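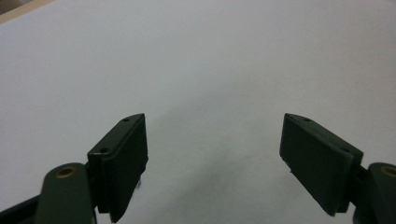

Corinne Hatlestad
Home projects writer
June

Painting a Worktable Top Pale Gray (and Keeping It That Way)

I wanted a pale top on my worktable for years before I did anything about it. The old finish was a sort of orange-brown, and every dark screw or bit of black thread I set down on it just vanished. On a plain gray-white top you see everything! Dark things especially. You also see every crumb and every coffee ring, so the second half of this page is about cleaning.

My table is a Vimodholm, secondhand, 73 inches long, with a flat wooden top and no drawers. If yours is laminate or metal, you'll need a primer made for that, so read the can before you start sanding.

What I used

A quart of bonding primer
A quart of Hellano cabinet enamel in satin, tinted to a gray-white called Zirnside
Sandpaper, 120 and 220 grit
A four-inch foam roller and a small angled brush
Dish soap, a bucket, and a stack of rags without much lint
Wood filler
Painter's tape

It came to 50 dollars at Tamayo Paint & Tool, and I already had the sandpaper and the tape. You could spend less on regular wall paint, but please don't. I tried that on a shelf once and my books stuck to it all summer.

Step 1. Wash it first

Wash before you sand. If there's wax or cooking grease on the top, sanding just pushes it down into the grain and your primer will pull away in little round craters (ask me how I know). Warm water, a squirt of dish soap, wipe, rinse, wipe again. Then leave it alone until it's completely dry. I did mine after dinner and came back to it the next morning.

Step 2. Fill and sand

Press filler into the dents and leave it a hair proud. Once it's hard, go over the whole top with 120, with the grain, just until the shine is gone. You don't need bare wood. Vacuum, then wipe with a damp rag, then run your palm over it with your eyes closed. It sounds silly, but your hand finds ridges your eyes skip right over.

Step 3. Prime

Brush the edges, then roll the top in long passes from one end to the other. Mine looked awful after the first coat, all streaks and brown ghosts, and I nearly went back for more paint. Don't panic. A second coat of primer fixed nearly all of it. Sand lightly with 220 in between, and wipe off the dust, which is very fine and gets everywhere.

Step 4. Paint, thinly

Two thin coats, or three if you can still see shadows when you crouch down and look across the top toward a window. Load the roller, roll off the extra, and keep moving. If you spot a hair or a bit of fuzz in the wet paint, pick it out right away with the corner of a piece of tape. If you've missed the moment and it's gone tacky, leave it, let it dry, and sand that spot before the next coat. I poked at one and made a crater the size of a dime.

I started at 10 in the morning and had the second coat on before supper, but it was a dry, breezy day and I had the door open. Follow the recoat time on your can.

Step 5. Wait. Really wait.

Dry to the touch is a long way from hard. I gave mine 11 days before I put anything heavy on it, and for the first few of those I ate lunch standing up so I wouldn't be tempted. If you have to use the table sooner, lay down a clean cotton sheet and keep it to light things. No newspaper, the ink transfers.

Keeping it pale

Everyday dust: a barely damp cloth, then a dry one.

Gray scuffs from metal tools: a little baking soda paste on a soft rag, rubbed gently. Go easy, as it'll polish a satin finish into a shiny patch if you lean on it.

Threads and frayed bits of fabric: a lint roller. I keep one hanging from a nail under the table.

Coffee or tea: get to it while it's fresh. Old rings take soapy water and a few rounds, and I have one by the left end that I've quit fighting.

Chips: save some of the paint in a small jar with a tight lid and write the color name on the outside. Dab it on with an artist's brush, let it dry, dab again. I've done this four times so far, mostly along the front edge where I bang the vacuum into it.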